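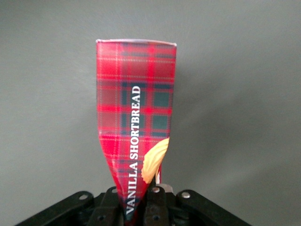

Stavari biscuit cupboard, read me first

Hello! I keep a list of the packets and boxes that live in the biscuit cupboard at Stavari, and this file tells you what's in the list and how I fill it in. It started in April as a scrap of paper taped inside the door and then got out of hand (my fault entirely, I do like a spreadsheet).

What's in the folder

cupboard.csv - the list itself, one row per packet
shapes.txt - the words I use for packet shapes
old/ - the paper version, typed up, spelling mistakes and all

The columns

name: whatever is printed biggest on the front. So VANILLA SHORTBREAD goes in as "vanilla shortbread", all small letters. If the name runs up the side of the box you'll need to tilt your head, sorry.

pattern: colours and print in a few words. "Red tartan" is plenty, no need to list every stripe.

kind: shortbread, oat, ginger, cracker, other. Please don't invent new ones without telling me, I had 20 of them at one point and it took an evening to put right.

shelf: 1, 2 or 3, counting from the bottom. Tall narrow boxes go on 2 because they won't stand up on the others.

state: good, squashed or open. A box that pinches in at the sides is squashed, even if the top half is still nice and square. I used to have "a bit squashed" as well but I could never decide where it stopped!

from: the shop, if you remember. Mostly Moussa or Dutside, with the odd thing from Prurner when I've been that way.

Things I know are wrong

Anything bought before April has no shop against it. Some shortbread rows say "biscuit" under kind, left over from the paper list, and I'm fixing them as I come across them. Weights are missing all over the place - I gave up on those quite early.

Adding a row

Put it at the bottom and don't sort the file, my other sheet reads it in order. Leave a column blank if you don't know. When a packet is finished, keep its row and write "gone" in the last column.

Last tidied 2024-11-20. Crackers still to do.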